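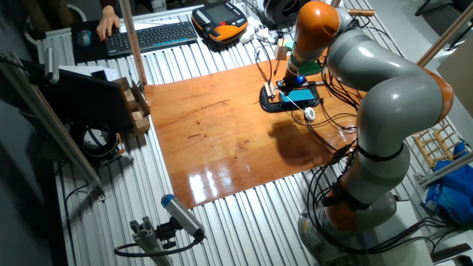 One reader of the first release wrote in to ask whether the open-day recordings could be used without the lab recordings, and whether the two share a time base. They can be used alone, and they do share a time base. The sections below have been reworked to state both points.

Zudetti Open Day Recordings: data card

Version 3. Supersedes all earlier copies.

Summary

The set holds recordings made during the November open day at the Branow workshop, where the Zudetti cell was run for visitors. The arm worked over a wooden board on a ribbed metal table, with an operator at the keyboard side. Fixed cameras recorded the runs from several positions.

The set contains 3,772 clips. Of these, 3,000 are assigned to the main split and 627 to the held-out split. The remaining 145 are kept in a separate folder named extra. They cover setup, pauses between groups of visitors, and runs stopped by the operator before the end of the program.

Origin

The cell was assembled for the Prajapati project and moved to Branow for the open day. Fillen maintains the files and the loader. The demonstration program was the one used in the lab, with two changes: approach speed was reduced, and a hold was added at the end of each move so that visitors could see the tool position before the next step.

Layout of the files

clips/main
clips/heldout
clips/extra
calib/
logs/
loader/

Each clip has a matching log with the same base name. Logs are plain text, one line per controller tick, with time, joint angles, tool state and program step. Times are in seconds from the start of the controller session. They are not wall-clock times.

Calibration was done before the doors opened and repeated in the afternoon. Both results are in calib/. The loader uses the morning result unless the flag afternoon is set. Differences between the two are small for the cameras on the table and larger for the one on the tall stand, which was bumped during the lunch break. For clips recorded after lunch, set the flag.

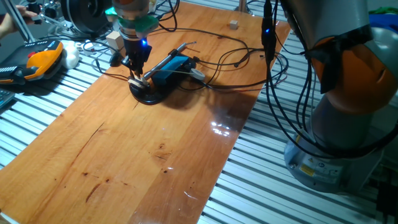

Gripper with thin metal rod at the blue device, Branow open day.

What was demonstrated

The runs follow a fixed order of program steps: approach, close, move, hold, release, retreat. Step names in the logs match these words. A run that was stopped early has the step at which it was stopped as its last entry, followed by the line HALT. A HALT line says nothing about the cause. Most were routine stops between groups.

Visitors stood behind a floor line and did not operate the cell. The operator used the teach pendant to start and stop runs. Hands and sleeves of the operator appear in many clips. Faces were outside the camera views by placement, and clips where this failed were removed before release.

Known issues

Overhead lighting leaves bright glare on the varnished board. Its position in the image depends on the camera. Methods that rely on surface texture should mask it.

The board has dark spots and scratches. These are useful as fixed landmarks within one session but should not be carried over to other sessions.

The tool indicator light is visible in most views. It was left on throughout and does not encode the gripper state. Use the tool state column in the log.

Frame drops occur in the extra folder. No attempt was made to repair them. The loader prints a warning and continues.

Loader

Run the loader from the top folder. It takes the split name and an output path. Without an output path it checks the files and exits. The check compares every clip with its log and lists any base name that lacks a partner.
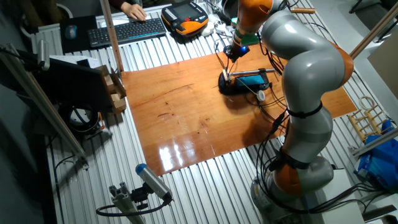 Can the demonstration program be rerun on a different arm?
Only after the joint limits and tool offset have been replaced. Both are set in the header of the program file. The step order and hold times can stay as they are.

Changes since version 2

Afternoon calibration added. Stopped runs moved from main to extra. Column order in the logs made the same as in the Prajapati lab recordings. Spelling of two step names corrected in the loader.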